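¡Ya hay fecha para la feria de segunda mano de Mondura!

Jan 21, 2022

Pues sí, vecinos, vuelve la feria de cosas usadas al mercado viejo de Mondura, y yo que me alegro, porque tengo el trastero que no cabe ni una caja más. Será en marzo, durante 2 días, y las mesas se reparten entre la nave grande y el patio de la calle Bellum (el del suelo en cuesta, traed una cuña para la mesa, que el último año se me fueron rodando las tazas).

Me lo contó por teléfono Karthik Wijesinghe, que lleva las inscripciones. Se han apuntado ya 418 puestos, y caben 449, así que quien quiera vender que no se duerma. La mesa cuesta 30 euros los dos días, con silla y enchufe incluidos. «El enchufe hay que pedirlo al apuntarse, luego no hay manera», me dijo, y me lo repitió dos veces, o sea que lo paso tal cual.

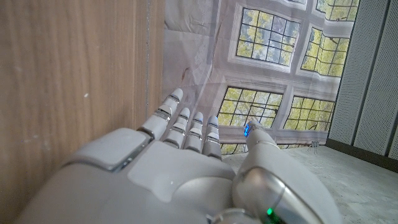
Una mano en blanco y plata, con los dedos hacia arriba.

Habrá de todo, como siempre: libros, vajillas, ropa de abrigo, discos y juguetes con pilas o sin ellas. Los de la librería Clorkwood vuelven con sus cajas de novelas a peso (¡yo salí la otra vez con una maleta entera!) y el taller Hegde arreglará relojes en el momento, si la avería es sencilla. Para comer, caldo y empanada junto a la puerta lateral.

La entrada es gratis y se abre a las diez. Las inscripciones se hacen en la oficina del mercado, por las mañanas, llevando el carné y una lista corta de lo que se va a vender. Los muebles grandes van solo en el patio. Yo ya tengo mi mesa, cerca de la fuente, con lámparas y un montón de tebeos. ¡Pasaos a saludar!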